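Teleoperated demos: gripper keeps catching the plate rim when picking near the edge

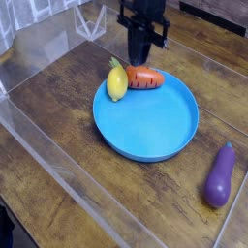
Gripper over the carrot, lemon beside it, eggplant off the plate on the table.

Posted by Mehwish Bugti in Teaching and Demonstration

I am collecting demonstrations for a toy food task: take a piece off the plate and put it down on the table, or the reverse, depending on the instruction. The arm is driven by remote control with a hand-held leader unit. Recording and playback go through Helus. The camera is fixed and does not move between episodes.

Picks from the middle of the plate are fine. The trouble is with anything lying near the far rim, as with the carrot in the picture. I come down from above, the fingers open, and on a good share of attempts one finger lands on the rim before the other is low enough to hold the toy. I then back off, shift sideways and try again. The episode usually ends with the toy in the right place, so I have been keeping it.

I now have 225 episodes. On reviewing them I marked 73 as containing at least one rim contact or a second approach. The policy trained on the full set has learned the hesitation very well. It comes down, stops above the carrot, drifts and sometimes never closes.

What I would like to know:

Should the episodes with a second approach be thrown out, trimmed or kept?

Is there a better way to drive the approach by hand when the target is beside the rim and touching another object?

Would it be better to guide the arm by hand and drop remote control for these picks? The arm can be back-driven, but my hands would then be in view.

The plate is shallow with a raised lip. The table is walled with clear acrylic, so swinging the arm out wide is not possible.

Wen-hsiung Hsueh
Accepted reply

Start with the pause, as it does the most damage. If you stop above the toy to think, the recording contains a run of frames where the view is nearly constant and the command is zero. A policy that sees only the current frame has no means of telling when the pause should end. Cut those frames. Most tools have a filter for commands below a threshold; set it low, and do not apply it while the fingers are closing, or you will remove the grasp.

For the 73 marked episodes I would split them into 2 groups. Where the finger touched the rim, lifted and then made a clean pick, keep the episode but cut everything up to the start of the lift. What remains is a useful recovery: it begins in a poor position and ends well. Where there are several attempts with sideways drift, discard.

On the approach itself:

Turn the wrist before descending, while you are still well clear of the plate. The fingers should close across the narrow width of the carrot. If that puts one finger between the toy and the rim and there is no room for it, aim for the part of the carrot that lies furthest from the rim.

Keep away from the end touching the lemon. Closing there will move both objects, and the lemon will probably roll.

Open the fingers only as wide as the toy needs plus a small margin. People driving by remote control tend to open fully out of habit, and that alone accounts for many rim strikes.

Come down in one movement at a steady speed. Practise without recording until you can do it 4 times in a row.

Do not move all the toys to the middle of the plate to make life easier. If they will be near the rim in use, they need to be near the rim in the demonstrations.

Sun-ja Ji

Agree with trimming. On guiding by hand: I tried it on a similar set-up and went back. The paths were smoother, but your arm covers part of the view and the policy picks up on it. You can get round this by guiding once, saving the joint path, resetting the objects to the same spots and replaying the path with the camera running. It doubles the time per episode, and the reset has to be accurate. I mark positions with a printed overlay on the monitor. Worth it for a small number of hard picks, not for 225.

Also check the delay between leader and arm. On mine it was long enough that I was correcting for a position the arm had already left, and it looked exactly like the drift you mention.

Kourosh Bagheri

just use a flat plate

Mehwish Bugti

The plate is fixed by the task, so a flat one is out. I have limited the finger opening and re-recorded the rim picks with the wrist turned first. Contacts are far fewer. Trimming is running now and I will retrain on the cut set overnight. I have not measured the delay yet. Does anyone have a method that does not need a second camera?

Sun-ja Ji

Log the leader and arm joint angles on the same clock, move one joint quickly back and forth, and read the offset between the two curves.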